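Teaching a path-following model with goal images: a walk-through

Ploline is our small method for getting a wheeled robot to follow a park path using nothing but a forward view and a picture of where it should end up. It has no map and no GPS. I love how little it needs, and I think anyone with a modest outdoor base can try it. These are the steps we use in the Tranine code, in the order we run them.

Step 1. Pick your paths

Choose routes where the surface and the light change a lot. Brick with leaf shadow across it is a wonderful teacher! Plain paving in flat light is too easy, and a model trained only on that will treat the first dark patch it meets as a hole.

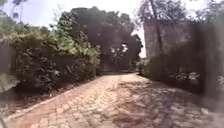

Keep each run short. We cut ours into clips of 9 seconds and store the steering command beside every view. If you drove by hand, leave your wobbles in, as the small corrections are what the model learns to copy.

Step 2. Sort by surface, then mix

Make one folder for paved ground and one for bare earth. Clason, our training script, draws from both in every batch. The earth folder matters more than you might expect — soft edges give the model no kerb to lean on, so it has to look further ahead.

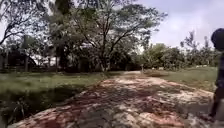 Set the look-ahead to 3 metres to begin with. On a bend you can drop it, but go slowly, because short look-ahead makes the steering twitchy. We train for 500 passes and save the weights every so often so we can compare early and late versions.

Step 3. Choose goal images

For each clip, take the last view and use it as the goal. Then add a second goal from partway along. This one change gave us our happiest result: with the halfway goals included, the robot stopped drifting to one side on long straight stretches.

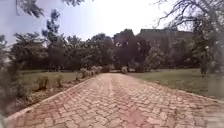

Watch out for straights that look much the same from start to finish. The model can decide it has already arrived. Vashisht, the small checker that scores how close two views are, will flag these pairs, and you can throw them out or move the goal nearer to a landmark.

Step 4. Test on held-back routes

Keep 6 routes out of training altogether. Run each one in both directions and write down every time you had to take over. Include routes with things beside the path, such as furniture or people further along, so you can see whether the steering gets pulled towards them.

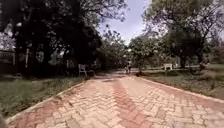
Paved route with a darker centre stripe and white plastic chairs to either side.

If the takeovers bunch up in one spot, collect more clips there, add them to the right folder and go back to Step 2.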